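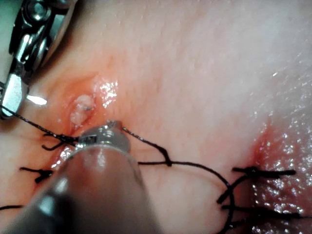

Our project studied how to close a short cut with separate stitches. We practiced on tissue pads in the Harmont teaching room. The tails must be short – on the left knots they stand out like small whiskers, and this is the length we wanted.
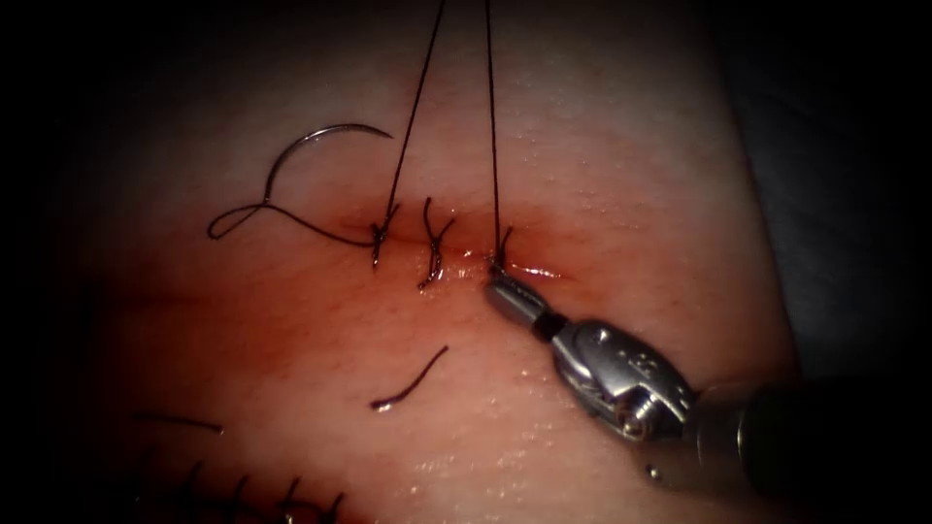

The distance between stitches was more difficult for us. In December we will repeat the work with 12 new pads.

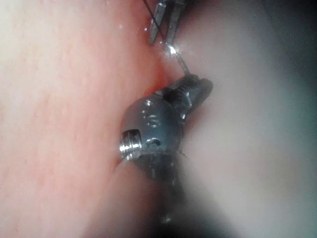 *Report by Isabelle Sawatzky, November 2024*

I thank my group for their patience. My own knots were often too tight, and I pulled the edges too much.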